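The Ener hand-held gripper kit, after a month of use

Posted 19 Jul 2019 by the Reltilthorpe Bench

I said in the spring that I would write up the Ener kit once I had used it enough to have an opinion. I have now recorded 91 sessions with it, most of them short, so I think I can say something useful.

For anyone new to the blog, the kit is a gripper you hold in your hands. You do a small job with it, like moving a spoon from one place to another, and the recordings are used later to train an arm to do the same job. I bought mine from Pylypenko, who sell it as a boxed set with the gripper, a wide-angle camera, a mount, a charger and the recording software. The price was a little over 2,000 dollars with shipping to Rustidmont. That is a lot for me, but still well below what I would have paid for a second arm just to drive the first one.

Setup took an evening. The printed guide is fine up to the point where you calibrate the camera, and then it skips a step. You have to start the software before you plug in the gripper or it will not find it. I wrote to Pylypenko and they answered the next day with a corrected page, which I have taped inside the lid. If you order now you may already get the new version.

The view from the gripper is very wide. You get the fingertips up close and most of the room behind them.

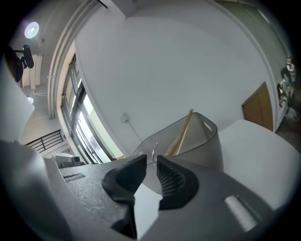

Gripper camera, with the bin and chopsticks past the right fingertip.

That wide view was my main worry before buying. Things near the border bend a good deal, and I thought the training would suffer for it. So far I have seen no sign of that. The part that matters is the space between the fingers and a little way past them, and in good daylight that part is clear. In the evening with only the ceiling light on, my recordings were noticeably noisier and I threw out 7 of them. I would not buy this kit for a basement without also buying a decent lamp.

The fingertips hold light kitchen things well. Chopsticks are harder than a spoon, as you would expect, and you need to come at them across their length. Coming at them end-on mostly pushes them away. The ribbed side grips better than I thought it would. I have not tried anything heavier than a full mug and the guide tells you not to.

Weight is my biggest complaint. The gripper is comfortable for ten minutes and tiring after that. I do sets of 30 now and then stop for a drink, and the last few of a set are always a bit sloppier than the first few. A lighter body would help, or a strap. There is a strap on the Ener website, sold separately, and I don't see why it isn't in the box.

The other thing to know is that the kit can be used with a second camera worn on the head. Pylypenko sells the head mount as an add-on, and the software lines up the two recordings for you. I did most of my sessions without it and added it for the last batch.
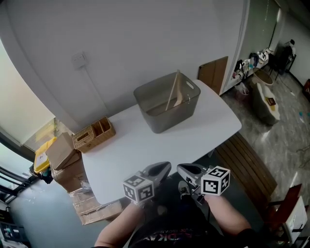

Tracking is where the add-on earns its price, at least for the jobs I care about. With the gripper camera alone, the software has to work out where your hand is from the room going by, and it sometimes drifts when you move close to a blank wall. The head camera gives it something better to work with. It can look down on the marker cubes on the outside of each finger, and with the fingers spread like this over the near edge of the table both cubes are in plain sight, along with the basket and the spatula leaning in it. I had to learn to keep my wrists low so I didn't cover a cube with my own arm. That took a few sessions to become a habit. Once it did, the number of recordings the software rejected went down enough that I stopped checking after every set.

The cubes do stick out a fair way. You will knock them on things if you work in a deep container. I have knocked mine plenty and they are still on straight, but I would like a spare pair in the box. A replacement pair costs more than it should.

The software is plain and does what it says. You press one button to start and the same button to stop. Files are named by time, which is no help when you are looking for a particular one later, so I keep a notebook beside me and write down the job and the set. Export is slow. I let it run while I eat.

Would I buy it again? Yes, with the head mount from the start, and I would order the strap at the same time. If you only want to try out one or two jobs, I would wait. Pylypenko told me a lighter version is planned for October, and if weight is a problem for you that may be worth holding out for.

I will post the training results when I have them. The spoon job is running now and the chopsticks are next.

Recent posts
Cable ties, clips and what I use on the bench
Moving the workshop upstairs
A cheap wrist camera that didn't last
Notes from the Rustidmont open bench evening
Charging safely: my setup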